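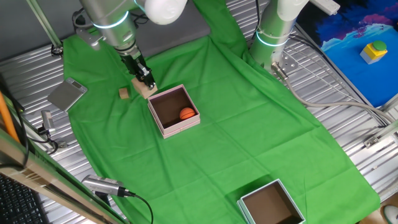 Zirkora two-arm cell

Last updated: December
By Ebenezer Dogbe

The Zirkora cell is a bench-mounted workstation with two robot arms, used for picking, sorting and boxing small objects. It was assembled by the Somora workshop from arms supplied by Zikis. This article covers its setup and routine care.

Layout

Both arms stand at the rear of a corrugated metal table. Each carries a ring light on its lower segment, which glows cyan when the arm is powered. The left arm is fitted with a black two-finger gripper. A green cloth is laid over the working area as a plain background for the cameras, two of which are mounted on the left side. Trials use wooden blocks, a small ball and open cardboard boxes. A flat digital scale is kept on the cloth at the left. The push button, green on a yellow box, is at the right and starts a cycle.

Setup

The table is leveled first, then the arm bases are bolted down and the bolts tightened in a cross pattern. Cables are routed away from the reach of both arms, with enough slack left for the joints to turn through their full range. The controller needs some 9 minutes to warm up before the joints are zeroed.

Camera calibration follows. A wooden block is set down at 41 marked points in turn and the gripper is driven to each one. If the error at any point is larger than 4 mm, the camera brackets are checked for play and the whole run is repeated. The cloth is smoothed by hand before calibration. Wrinkles that form later are tolerated during trials — the gripper stops slightly above the table, and a fold rarely affects the grip.

Routine care

Finger pads are wiped with a dry cloth at the start of each shift and replaced when the surface turns shiny. The base bolts are checked after every 200 hours of running. Earlier versions of the maintenance sheet, written by Ekinci, gave a longer interval, but the left base was found to loosen sooner than the right under repeated lifting.

The scale is zeroed with nothing on it and both arms parked. Camera lenses are cleaned with a blower only, as wiping can shift the mounts and make a new calibration necessary.

Faults

A ring light that stays dark after power-up usually points to a loose connector at the base. A gripper that closes unevenly has either a worn pad or a bent finger; swapping the pads from side to side shows which. Bent fingers are replaced as a pair, and the gripper is zeroed again before the cell is returned to use.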